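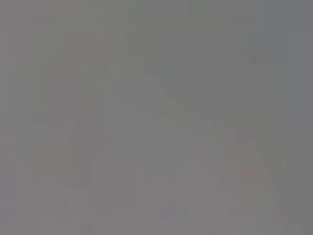 Week 6: grey, mostly.

Last updated: Sep 30, 2024

Celebrity, Publicity and the Press
Week 6 handout: The family outing as a publicity event

Readings are in the course pack, pages as listed on the outline. If you bought last year's pack second-hand, the Arroyo chapter isn't in it, and you'll need to share with someone more honest.

1. What we mean by an outing

Last week we looked at the red carpet, where everyone admits they're working. This week's material is slipperier. A famous parent takes a child to the opening of something (an ice show, a zoo enclosure, a shop with a mascot) and the photos run the next morning under a headline with the word "adorable" in it. The parent is at leisure. The venue is at work. The child would like a snack.

Telmo Arroyo calls this the "hosted day off". His chapter is short and bad-tempered and I recommend it. He argues that the guest list is the advertising budget by another name, and that the goody bag is the invoice.

2. Case: the Kioko launch

Kioko was an indoor play centre that opened in July with a family preview. The agency, Sevska, sent out 106 invitations to people it described as "names". The capacity of the soft-play area was 100. You can do the arithmetic, though Sevska didn't.

Look at the coverage in the pack and mark the following:

- who is named in the first sentence, and who is named only as somebody's son or daughter
- how far down you have to read to find the admission price
- every verb that means "stood there while being photographed" (posed, beamed, stepped out, larked about, put on a cosy display)
- any quote that sounds as if it was spoken by a person

On the last point, most groups in past years have found one. It's the grandmother.

3. "Rarely seen" and its cousins

Entertainment copy likes a child to be scarce. The stock phrases are "rarely seen", "seldom pictured", "fiercely private" and "lookalike". Cletus Boateng went through 2,860 captions from gossip sites and found the same children being rarely seen up to twice a month. His paper is dry, but the appendix is a treat.

Boateng's explanation is dull and probably right: the phrase costs nothing, nobody complains, and it was in the last caption the writer copied. Keep it in mind when you're tempted by a grander theory in your essay. I have read the grander theories.

4. Consent, briefly

We'll come back to this in Week 9 with the legal material. For now, compare two policies.

Nurero, the picture agency, blurs children's faces unless a parent has signed a form at the door. Clandero, the gossip site, runs the face if the parent has ever posted it themselves, on the theory that the horse has bolted and may as well be photographed. Both policies treat the parent's decision as the child's. Is there a workable third option? Bring one to the tutorial, even a poor one.

5. Assignment reminder

The essay is 3,000 words, references not included. Choose one launch, premiere or seasonal event and follow it through at least four outlets. Please don't choose Kioko. I know how it ends.

Footnotes or in-text citations are both fine, but pick a favourite and stay with it. Screenshots go in an appendix with the outlet's name and the date you took them, as pages in this line of work have a habit of being tidied up once the agency rings.

Next week: the apology video. Bring headphones.

14 shares | 3 comments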